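What we learned from picking things up off a messy table

I said in August that I would write up the clutter work once we had something to report. It took longer than planned, partly my fault, and the result is smaller than I'd hoped for. It does hold up, though, and a few people have asked about the method, so this is the long version. The short version went to the group by email and some of you will have seen it.

The question was simple. When you teach a two-armed robot to pick things up by showing it people's demonstrations, does it matter whether the demonstrations are done on a tidy table or an untidy one? Most of the work I had read took the tidy route. You put one object on a clean surface, record the pick, move the object, record it again. The demonstrations are quick to collect and easy to check. The trouble comes when you put the trained robot in front of a table that people use, and it reaches for the wrong thing or stops halfway.

Our project is called Pistalico. The name has no meaning as far as I know. Jalen Ambrose put it on a folder as a placeholder and it stuck. Jalen did the training code and most of the arguing. Kenji Tran did the arm control and collected a good share of the demonstrations. I did the rest, including the evaluation, which is the part I want to spend time on.

The set-up

Two arms, with a parallel gripper on each, and a view from the head looking down over both of them. The person demonstrating drives the arms and we record joint positions, gripper opening and the pictures from the head. There is no force sensing worth mentioning. We looked at adding it and decided the question could be answered without it. 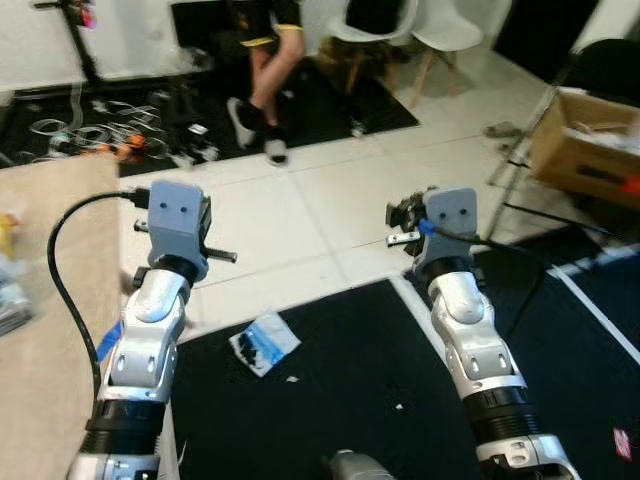 We split the demonstrations into two sets of the same size. For the tidy set, the table held the target object and nothing else. For the untidy set, the target went down among whatever we had to hand: packaging, cables, printed parts, bottles, snack wrappers. We didn't choose these things with any care. I did want to at first, and I wrote a list of clutter objects with sizes and colours. Kenji pointed out that a list like that is just another kind of tidy table. He was right and I dropped it.

Each set had 55 demonstrations per target object, and we used 14 target objects. The two sets used the same people, the same arms and the same targets. We also tried to keep the target positions spread evenly over the table, which is harder than it sounds when the table is full. People put the target where there is a gap, and the gaps tend to be near the front edge. We caught this fairly late, by plotting the positions, and had to collect part of the untidy set again. If you do something similar, plot the positions on the first day.

The method

There is nothing new in the network. It takes the picture and the current joint positions and predicts a short run of future positions, which the arms then follow until the next prediction arrives. We used the same network and the same training settings for both sets, and for a third set made from half of each. Jalen wanted to tune the settings separately for each one. I didn't, on the grounds that we would never know whether a difference came from the data or the tuning. We compromised by tuning once on the mixed set and freezing it there, which may favour the mixed set a little. I'll come back to that.

The one thing we added was a rule about hesitation. When people demonstrate on a crowded table they slow down and stop, look, back off and go in from another side. Those pauses end up in the recordings. A robot trained on them learns to pause as well, and because it has no memory of how long it has been waiting, it can sit there for good. So we cut out any stretch where both arms were still for longer than a fixed time, and kept the backing off. It is a crude rule. It made more difference than anything else we tried, and I would do it before touching the network.

Kenji had a cleverer version, which kept a pause if the gripper was about to close. It did no better than the crude one in our hands, so we kept the crude one.

The evaluation

I have strong views about this part. In my last job, at Villanueva, I watched a whole team talk itself into a result by resetting the table in a helpful way between attempts. Everyone meant well. You see the robot struggle, and the next time you put the object down a bit further from the bottle.

So we did it with sealed layouts. Clillow, the small lab down the corridor, agreed to make table layouts for us without knowing which model was being tested. They set the table, we ran the robot, and they reset it from their own photographs. Every model got the same 40 layouts. An attempt counted if the right object was lifted clear of the table and held. Knocking something else over didn't count against it, unless that something ended up on the floor.

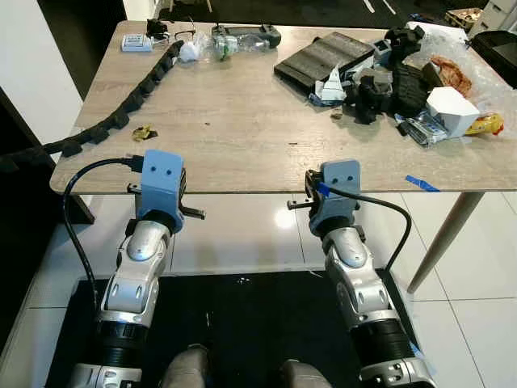
Posted April 8, 2018 by the Pistalico notebook

Filed under: manipulation, demonstrations, evaluation

The results

On a bare table the three models were close enough that I wouldn't pick between them. The tidy one looked smoother and was quicker to reach the object. If all you ever want is to pick one object off a clean surface, the tidy set is fine and it is much less work to collect.

On the sealed layouts the tidy model fell apart. It would start well, with the correct arm moving in the correct direction, and then drift towards something bright or something with a strong edge. Wrappers were bad. Clear plastic was worse, for all three models, and I don't have a good answer for that. The untidy model was clearly better and the mixed one was better again, though the gap between those two was small and given the tuning I mentioned I'm not going to make a claim about it.

What I can say with some confidence is that the untidy demonstrations mattered more than the number of them. Jalen trained a version on just 20 untidy demonstrations per object, and it still did better on the sealed layouts than the full tidy set. We ran that one twice with different random selections as I didn't believe it the first time. It came out the same way round.

Things that went wrong

The choice of arm. With two arms and a crowded table there is often a case for using either one, and our demonstrators didn't agree with each other. I tend to use whichever is nearer. Kenji uses whichever has the clearer path. The model learned a mixture of our habits and now and then started both arms at once, so that they met over the object and neither could close on it. We could fix this by telling people which arm to use. I would prefer to find a way for the model to settle on one, and that is what Jalen is working on now.

Cables. The gripper cable comes out of the top and loops outwards, and on some of the far reaches the loop brushes against things on the table. The robot has no idea this is happening. We lost a few attempts to it and I counted them as failures, which I think is correct, as it is our cable.

Thin things. A flat object lying on the table is hard for a parallel gripper whatever the training. We had two flat targets and in hindsight should have left them out, or else run them as a separate test. They pull all the figures down by a similar amount and don't tell you much.

Tiredness. The later untidy demonstrations are visibly worse than the early ones. It is slow work, and after an hour people begin to rush the approach. We started swapping over more often towards the end. I haven't checked whether removing the late recordings helps, but I'd like to.

Some answers to things people have asked

Yes, we tried faking the clutter, by pasting pictures of objects on to the tidy recordings. It helped a bit with the drifting. It didn't help with the movements, as nobody had steered round the pasted objects, and the arm went straight through the place where they would have been. On a real table that means hitting them.

No, we haven't tried it on different arms. Praltel have offered us time on theirs and I'd like to take them up on it, but their grippers open wider than ours and I'm not sure the comparison would be a fair one. It might be worth doing anyway just to see whether the hesitation rule carries over.

On sharing the recordings – I'm in favour, Kenji is in favour, and we need to go through them first to take out the ones with people in view. That is a dull job and it hasn't been started. If you want the list of sealed layouts sooner than that, write to me and I'll ask Clillow, who made them and should be the ones to say.

The next round will use the mixed set only, with the tuning done properly on separate layouts this time, and without the flat objects. Jalen also wants to try a table that changes while the robot is working, with someone taking things away and putting them down. I think that is a bigger step than he does. We'll try it with one object first.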